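**Equipment planner wanted — robot arms, part-time to start**

Pladent is looking for somebody to take over the buying and planning of equipment for our robot work, and we would love it if that somebody were you. We teach arms to do the small household jobs people do without thinking, and the tasks we set them have been growing faster than our shopping list can keep up with. Up to now the ordering has been shared among whoever had a free hour, and it shows. We have two kinds of fingertips that fit nothing we own!

You would be planning for three projects. Jarkanano is the oldest and needs mostly spare parts and patience. Amoah is the one with the flowers, and it goes through props at a cheerful pace. Sato starts in August and has a budget line but, so far, no equipment behind it, so you would get to build that list from the first screw up.

Flower work is a good test of anyone's planning. Glass vases, tulips with long stems, a bunch of artificial red flowers — none of it costs much, and all of it has to be on the table when the arm is.
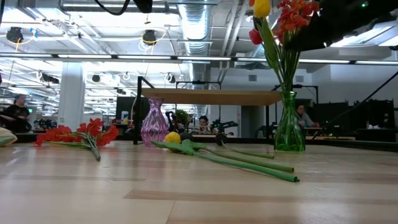 Amoah's side of the office would like it put in writing that props are equipment too, and that whoever takes the job should please stop treating them as petty cash. We agree, and from this year they have their own line: 395 dollars a month, with 200 of that set aside for glass.

The rest of the job is what you would expect. You would ask for quotes and compare them, keep an eye on delivery times, and work out with each team whether a second arm is worth the money or whether the first one could simply be booked better. Anything over 300 dollars needs a short written case, and we would be glad of your help making that form less of a chore.

You don't need to be an engineer. Some experience buying for a lab, a workshop, a theater or a busy kitchen would suit us very well, and so would a habit of reading the small print on warranties. We work in one big open room, so it helps if you don't mind a bit of conversation going on — headphones are perfectly fine.

To apply, send us a letter of up to 2 pages and tell us about something you bought for work that you later wished you hadn't. Interviews can be held on a Saturday if weekdays are hard for you.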